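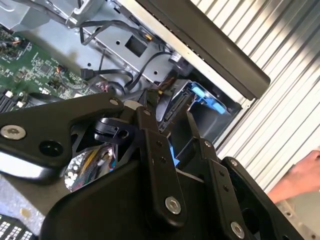 Wrist view from the Flirkard gripper over an open computer chassis, with the drive bracket and drive bay in reach.

Flirkard Teaching Gripper

Show it once by hand, then show it again from across the room. Flirkard is a two-mode gripper for teaching robots fiddly jobs, and we love the fiddly ones best — cables, connectors, drive caddies, all the stuff packed inside a computer case.

Hand guiding: Hold the arm, press the record button and move it through the job. The wrist joint goes slack while you push and stiffens when you let go.

Remote control: Plug in the Venon hand controller and drive the same gripper from your chair. You feel a light buzz when the jaws close on something (it's surprisingly handy around connectors!).

Both modes save to the same file, so you can start a task by hand and redo just the tricky bit by remote.

Specs
Jaw opening: 38 mm
Weight: 800 g
Recording time per charge of the controller: 18 hours
Wrist camera ports: 2

In the box
Gripper, Gaete mounting plate, hex key, spare screws, cable ties. The Venon controller is sold separately.

Fits all Prerden arms. Older Prerden wrists need the adapter ring — check the label under the last joint before you order.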